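Search this site Enter keywords Go

Print this page | E-mail this page

Kaveck brings hand-wash week back to Wadotdale

I'm Marjorie Cropper, I run the Kaveck laundry classes, and I'm so happy to say we're back in September! Three evenings, 10 places each, and all you need to bring is something you're scared to put in the machine.
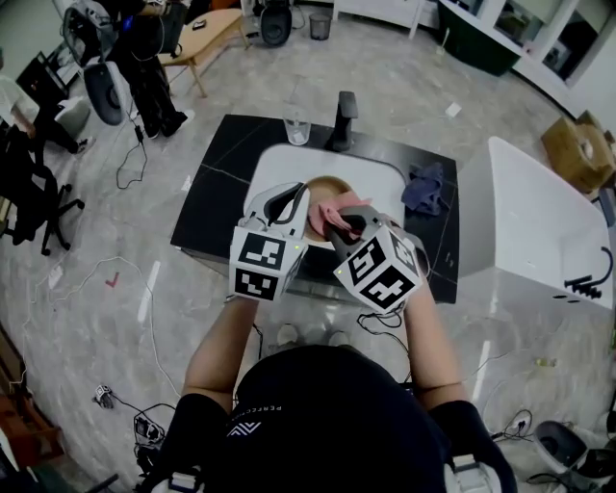
Pink cloth in the white basin, navy one waiting on the marble.

We'll do delicates, darks and that one sweater (you know the one). Call Callum Blackburn to book, Monday is best.

Last updated: September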